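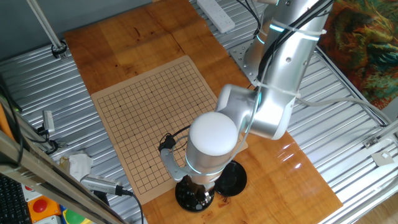 Gripper over the paper Go board and the two stone bowls.

Projects > Robotics Lab > Rurside Go Arm

Trying two grippers for the Go arm
2020-02-14

We wanted to know which fingers pick up a Go stone best, and it was great fun to find out! The stones are smooth and slippery, so the Boltow fingers (long, flat tips) and the Drestby fingers (short, rubber tips) had to work hard. We ran 564 picks in all, 2 sets with the same arm and the same controller settings.

Boltow got 87 percent of its picks on the first try. Drestby was slower and sometimes pushed a stone sideways, but it set stones down much closer to the line crossings.
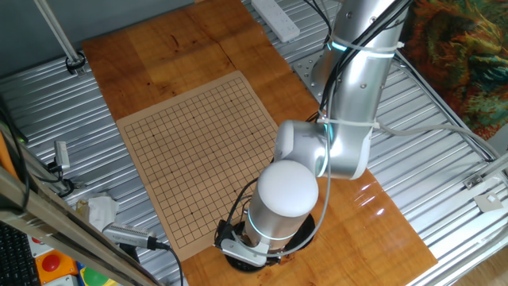
Lining up was the other big job. We taught the arm the board corners by hand, and a turned board threw it off by up to 44 mm until we taught them again. In May we want to try the Benjelloun controller with both sets of fingers, and maybe play a real opening with it!

Shares: 2 | Comments: 44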